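Ticket: Food left in cell after session, cable routing, mat hygiene
Site: Redent, manipulation room
Raised by: Rätsep line support
Priority: 2
Status: Closed, with follow-up

Reported problem
Operator on the afternoon shift asked whether the site rule on real food applies to the two-arm table cell. The Nisow procedure says "no consumables within reach of the arms", but the Demia task list calls for cooked shellfish and fresh tomatoes. The operator stopped work until it was cleared up, as the rules require.

Log

13:10 — Read both documents. The Nisow wording was written for drinks and snacks belonging to staff. It doesn't mention food used as task material. The Demia list doesn't mention cleaning at all. Neither one is wrong, but they can't be followed together as written.

13:40 — Interim rule agreed with site. Food is allowed on the mat if it is on the task list. Everything else stays off the table, wrappers included. A person may not reach onto the mat while the arms are enabled, even to pick up something that has rolled or spilled. 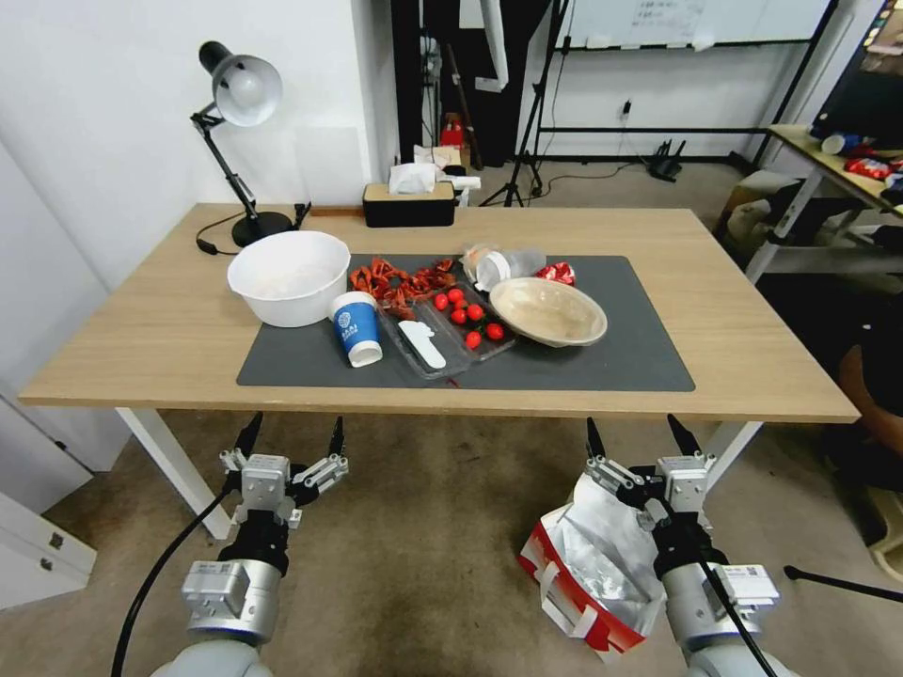

14:05 — Second point, cables. Any lamp cord on the tabletop should run off the back edge and be taped down. Arm cables need enough slack for full travel and no more. Bags and packaging go in the bin before enabling, including anything on the floor near the arm bases.

14:30 — Third point, cleaning. Gripper fingers to be wiped with food-safe cleaner after each food session and the mat washed the same day. Cooked seafood is thrown out after 2 hours at room temperature — no exceptions for a half-finished set.

15:15 — Speed limit in the cell config was 3000, which is the bench default. Changed to 200 for food tasks and saved as a separate profile. Operator confirmed the profile loads.

Resolution
Interim rule posted at the cell. Work can resume.

Follow-up
Nisow procedure, section 7, to be reworded so it separates staff food from task food. Demia list to get a cleaning line. Both due in February. Reopen this ticket if either date slips.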